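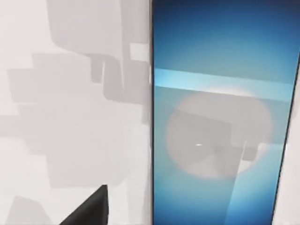
Workshop tips: working next to an automated cell

Filed under: Shop floor, Maintenance. Updated 2025-07-17 by Jeanine Hendriks

These notes are for people who used to do a job by hand and now share the bench with an arm that does part of it. They come from the Flotutley finishing shop, where cabinet doors and panels are handled by a Valtton cell between the spray room and packing. Most of them apply to any small shop with one cell and a mixed crew.

Glossy panels

Gloss finishes give the most false rejects. A polished surface returns reflections of whatever is near it, and the vision system may read the edge of a reflection or a shadow as the edge of the part. Before changing any settings:

Turn off task lamps that point at the pickup area.
Move carts and stacked boxes back behind the floor line.
Wipe the panel with a clean microfiber cloth, one direction only.
Run the check again with the same panel in the same position.

If the reject repeats, rotate the panel end for end. A fault that moves with the panel is in the finish. A fault that stays put is in the lighting. Write down which it was.

Do not tape paper over a glossy face to get a part through. The tape lifts soft lacquer, and the thickness check downstream will fail it.

Gripper fingers

Check the finger tips at the start of every shift with the cell locked out. Run a cotton rag over the contact faces. If the rag snags, the finger is swapped, and it is not filed down in place. We keep 2 spare pairs in the drawer under the controller. When you take one, fill out the card so the pair gets reordered.

Clean with a damp rag and mild dish soap. Solvent swells the pads. Let them air dry before releasing the lockout.

Log tip changes by cycle count. Ours are replaced every 400 cycles on textured stock and inspected at the same interval on gloss.

Staging the work

The cell takes parts in the order they are racked, so the person loading the rack now sets the sequence for the rest of the line. Group by color first, then by size. Mixed sizes are allowed, but each change costs a re-grip, and packing feels it about 10 minutes later.

Leave an empty slot between finishes. Packing uses the gap to change labels.

What changed in the jobs

Lifting is down. Standing and watching is up, and that is tiring in its own way. We rotate the cell post every 3 hours, with the handover done at the rack so both people see the same parts. Put an anti-fatigue mat at the screen and a stool that adjusts to sitting height.

Hand inspection stayed with people. Lưu, who ran the buffing bench before the cell came in, now grades everything the cell rejects and pulls a sample from what it accepts. His marks go on the reject tag in grease pencil: D for dust, R for run, L for light. The L tags were the largest pile when we started. They led to the lamp rule above.

Anyone at the post may stop the cell without asking. The stop is logged with a reason code, and the code "unsure" is accepted.

Keep one hand station set up and usable. When the cell is down, orders for Romora are finished there. People who have not used a scraper in months lose the feel for it, so each operator takes a turn at the hand station every other week.

Next revision

The September version will add settings for satin finishes and a new cleaning card for the infeed rollers. Send corrections to Jeanine at the finishing desk, with the part number and the shift.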